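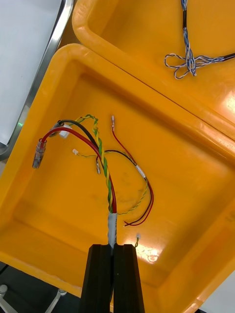
Vol. 3, No. 2, p. 1581

**Review: the Brinkmann harness grasping method, tried in our own cell**

Last month I wrote that I would test the grasp planner for wire harnesses which the Brinkmann group in Sturndale has released. I had it in use through most of December, on a two-finger gripper with a wrist camera, and I can now give my opinion. I work with cables, not with software, so please read this as the opinion of a user.

The idea of the method is easy to tell. Most grasp planners look for a good place anywhere on the object. With a harness this goes badly, as a loose wire can be taken anywhere and the rest will then hang as it wants. The Brinkmann method looks first for the root, the place where all the conductors come together, and it takes the harness only there. A braided sleeve like the gray one in the picture is a very good target for it. The wires fan out from the top of the sleeve, and the planner uses this fan to decide from which side the fingers should come.

**Setting up**

The installation took me one afternoon. The manual is well written, but it supposes that your trays are of one color and matte. Ours are yellow-orange and glossy, and the lamp makes a bright spot on the floor of the tray. In the first days the planner sometimes took such a spot for a metal terminal. I turned the lamp a little to the side and changed the brightness limit in the settings file. After this the false terminals came less often, although they did not disappear.

You must also teach the system what a root looks like. For this it wants labeled pictures, and the labeling tool is the weakest part of the package. It has no undo key. If you click wrong on a thin wire, you must begin the whole picture again. I hope that this will be corrected soon.

**How it grasps**

When the root is free, I am very satisfied. The fingers close on the sleeve and the conductors stay spread over the tray, so the next step, which is finding the ends, has a fair chance. With our old method the gripper often took one of the thin wires, and then a pin terminal could be bent.

When the root lies under other wires, the result is less nice. The method then proposes a small push to open the bundle, and this push is too careful in my opinion. Often it moves only the thin conductors and the thick red and black ones remain where they are. I made the push longer by hand and it helped.

Bundles which are tied in loops, like the blue-and-white twisted wires in the second tray, are outside of what the method promises. I tried them anyway. It takes the short black sleeve section for a root, and sometimes this is a good place to hold, but I would not build a process on it.

**Finding the ends**

The second half of the package follows each conductor from the root to its end. Thick wires with a housing are followed well. The green-and-yellow twisted wires are more difficult: the stripes confuse the tracing when two of them cross, and it may jump from one to the other. A white label sleeve around the wires also stops the tracing at times, and then you have to tell it that the wire continues on the other side.

**Compared with Evside**

Before this we used the Evside planner. Evside is faster and much easier to start with, and for rigid parts I would keep it. It does not know what a root is, however, and for harnesses I will not go back to it.

**My rating**

Grasping: good. Tracing: fair, and poor with striped wires. Labeling tool: poor. Manual: good.

If your harnesses have a sleeve or a tie at the root, I can recommend the method. If they have none, please wait for the next version. The trays and stands for this test were ordered from Kistville, and I will write about the stands separately, as I have some complaints about the feet.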